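Gesum Pouring Set: read me first

Hello, and thank you for taking an interest in our recordings! The Gesum set is a collection of short episodes in which a robot arm, steered by a person, pours drinks and other liquids from one vessel into another. We put it together at our Grirkham workshop so that a learning system would have plenty of ordinary, slightly untidy pouring to copy from.

What you get

There are 33 episodes in this release, split into 3 folders by the kind of vessel being poured into (cups, bowls, jugs). Each episode has the wrist camera video, the joint positions, the gripper opening and a one-line instruction typed by whoever was steering. The instructions are exactly as typed, spelling mistakes and all, so please don't be surprised by "por slowly".

Bhupendra Prajapati and Anisa Lau did nearly all of the steering, taking turns through October, and Harish Kaushik looked after the recording software, which he calls Rirkier and the rest of us call several other things.

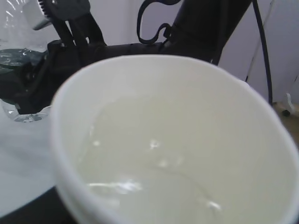 Pale liquids are harder to learn from than you might think, and we'd ask you to keep them in your training split even if your first scores suffer for it. The level is marked as a number from empty to full, judged by eye at the end of every episode by Jae-in Bae. If you'd like a second opinion on any of those marks, seven episodes were also judged by Shakuntala Sachdeva, and both sets of numbers are in the levels file.

Known troubles

Episode 18 has a gap in the joint positions, though the video is fine. Two of the jug episodes end early, before the arm has gone back to its resting place. Glare comes and goes with the time of day, and we haven't corrected for it.

If you find anything else odd, do write to us with the episode number and we'll add it to this list.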